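In defense of the toast rack

By Farhad Sadeghi

When I came to this country I did not own a toast rack, and I had never wished for one. In my mother's kitchen the bread was put in a cloth, the cloth was folded over, and everybody took from it with the hand. It was a good system for soft bread. For toast it is a very bad system, and it took me many breakfasts to understand this.

My opinion is simple and I will say it early, so the busy reader may leave. Toast should stand. Biscuits and rusks, if they are fresh from the oven, should also stand. To put them flat on a plate, one over the other, is to destroy in a moment the thing for which we heated them.

The reason is steam. A hot slice gives away its water for some minutes after it leaves the heat. If it lies on a cold plate, the water stops between the bread and the plate and goes back inside. You can do the test yourself tomorrow. Put one slice flat and one slice upright, wait 10 minutes, then bite both. The flat one bends, and on the plate under it there is a small wet ring.

My neighbor Mahmoud disagrees with me about this, and he has a serious argument. He says that a standing slice becomes cold too quickly, and that cold toast does not melt the butter. This is correct. I answer that butter can be left out of the refrigerator in the evening, but a soft slice cannot be repaired in the morning. He answers that he eats his toast immediately, over the sink, and needs no furniture for it. We have had this conversation many times, and he has not bought a rack.

I admit that most racks sold in the shops do not help my case. The one I bought first, a Bronix, was made of thick wire with the spaces so narrow that only factory bread could enter. Anything from a real bakery had to be pushed, and the crumbs went everywhere. The second was a Clakon, with a lovely shine and a handle like a teapot, and it fell over if you took the slices from one side only. I think these makers imagine a square slice that is always the same, and they forget how much of our baking is round.

A round piece is the true test of any rack. It touches the base at one small place only and it wants to roll away, so it needs something to lean on. I like best the plain clear plastic kind, where the rails are low and you see the food more than the holder. 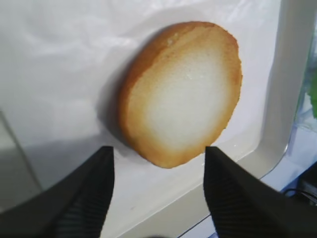
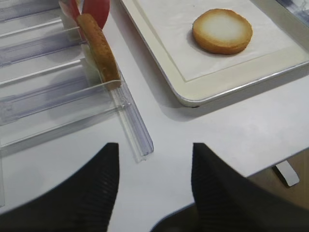

Both are baked, both are round at the edge, and both are standing up. The clear rails are in the second picture.

Look at the color of such a piece and you will see another benefit. When bread lies in a pile, you see only the top of the first slice. When it stands, you can see the pale middle and the brown rim, and you can choose. My wife takes the light ones and I take the dark ones. Before the rack, we lifted every slice with our fingers to look under it, and this is not a nice thing to do in front of guests.

There remains the question of space. Our kitchen on Drundden Street is small, and a rack is one more object to wash, dry and put somewhere. I respect people who refuse it for this reason. To them I recommend the cheap solution: lean two slices against each other like a roof, on a board or a clean white tabletop, and leave them alone while you pour the tea. It works well with square bread. With round bread one of them slides down, usually, and then you must begin again – or eat that one first.

I do not say that a family is saved by standing toast. But we spend a lot of money on good bread, and more on the machine that browns it, and then we are careless in the last minutes before eating. A cook who leaves a roast to rest before cutting it is called patient. I would like the same respect for the person who waits a little beside the toast rack with the butter knife already in his hand.

Contact the editors | Copyright 2021, all rights reserved | Back to top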